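Kokia Travel Club
Minutes of the Regular Meeting, December

Present: Harriet Szabo (chair), Facundo Barrientos, Keerthana Poojary, Roswitha Albers (minutes), Odette Renaud, and members as signed in the book. The meeting opened at 7:00 p.m. in the upstairs room.

1. Minutes of the last meeting

Approved with one correction. Under "Other trips," the ferry to the islands was listed as leaving from the old dock. It leaves from the new one, past the fish market. Roswitha has changed the copy on the website.

2. Spring trip to Barreto

Most of the evening went to this item. Facundo spent part of the fall in Barreto and reported on what he found there.

The town is on the coast at the end of the rail line. It has two parts. The lower town is along the harbor and has most of the hotels, the bus station and the market. The upper town is older and quieter and is reached by a stair street or by the local bus. The bus runs until early evening, and after that it is a walk or a taxi. Facundo stayed in the lower town for the first half of his visit and in the upper town for the second. He would choose the upper town again for sleep and the lower town for convenience. Trucks start unloading at the harbor before 5 a.m. and rooms facing the water get all of it.

Three lodging choices were put to the meeting:

Hotel Ekola, lower town, a short walk from the station. It has 59 beds and will hold a block for the club until the end of February. Breakfast is included. There is an elevator, but it does not reach the top floor.

The guesthouse behind the church, upper town. Cheaper, with a shared kitchen and a terrace. No elevator and no parking. The owner wants full payment on booking.

Private apartments, booked one by one. Facundo looked at two of them and thought both were fine, but they are spread all over town and the group would have trouble meeting up.

Keerthana asked about members who can't manage stairs. Facundo said Ekola was the only one of the three he would recommend to them. Odette asked if the group could be split between the hotel and the guesthouse. Harriet said this was tried on the lake trip and the two halves hardly saw each other until the last dinner. Several members said they had not minded that.

Voted: to take the block at Hotel Ekola, lower floors where possible, rooms on the street side. Members who want the guesthouse can book it on their own and still join the day outings.

3. Getting there

The direct train takes most of the day. The other way is to fly to Grurer and take the coach, 56 miles over the pass. Keerthana compared the two. The flight saves several hours on paper, but the coach does not wait for late planes and the next one is not until morning. She also noted that the pass can close for snow into April. The train has a snack car but Facundo said it had run out of nearly everything by noon on his trip, so people should pack lunch.

Odette prefers to fly and will look at the spring coach times when they come out. The group booking will be for the train. Keerthana will request seats together.

4. Day outings

Market morning. Twice a week, starting early. Bring cash, as hardly any of the stalls take cards. Facundo recommended the smoked fish and said the olives were better at the shop across from the bus station.

Lighthouse walk. Out and back along the cliff path, with some loose gravel on the last stretch. There is a bench at the halfway point and a cafe that was closed when Facundo passed it. Roswitha will write and ask about their spring hours.

Grurer. A full day by coach. The castle there is 1000 feet above the river and there is a cable car, which is shut for maintenance one week every spring. The dates have not been posted. Members did not want to fix this outing until they are. Harriet will keep checking.

Boat trip. Left open. Facundo didn't take it and had no opinion. Harriet has heard it is rough when the wind is from the west.

It was agreed to leave one full day with nothing planned. Members who were on the lake trip felt strongly about this.

5. Insurance and paperwork

Members arrange their own travel insurance. Roswitha asked again for copies of the emergency contact form. Many are still missing, including from people who have been on every trip. Passports should be good for six months past the return date. Anyone renewing should start now.

6. Deposits

Deposits are due by the February meeting. They are refundable until the hotel block is confirmed and not after. Odette asked if a place could be passed to another member in case of illness. Harriet said yes, as long as Keerthana hears before the train tickets are issued, because the names are printed on them.

7. Talks

Keerthana will give the next talk, on night trains. The one after that is open. Facundo offered to show his Barreto photos but would like to wait until after the trip, so that people see the place for themselves first. Roswitha asked for speakers to keep to 40 minutes and leave room for questions.

8. Other business

The club's old guidebooks are free to anyone who wants them. What is left after the next meeting goes to the library sale.

The meeting closed at 8:50 p.m. The next one is in January, same room and same time.

Minutes taken by Roswitha Albers

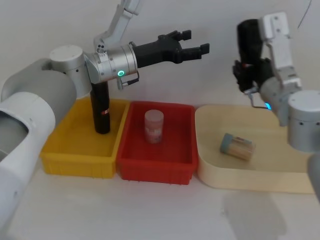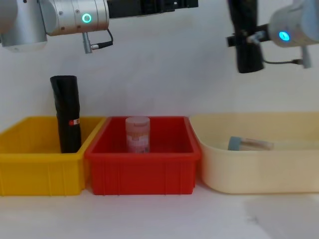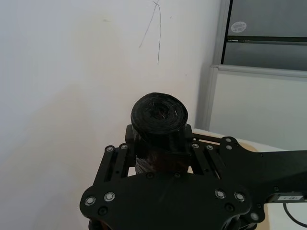
Comments on these minutes

Odette Renaud: One change to item 3, please. I said I would look up the spring coach times, but they won't be out until March, after deposits are due. Anyone who is thinking of flying with me should know that before they pay. I also called Hotel Ekola about the elevator. It stops one floor below the top, and they are happy to put all of our group lower down if we tell them when we confirm the block. Could Keerthana add that to the letter?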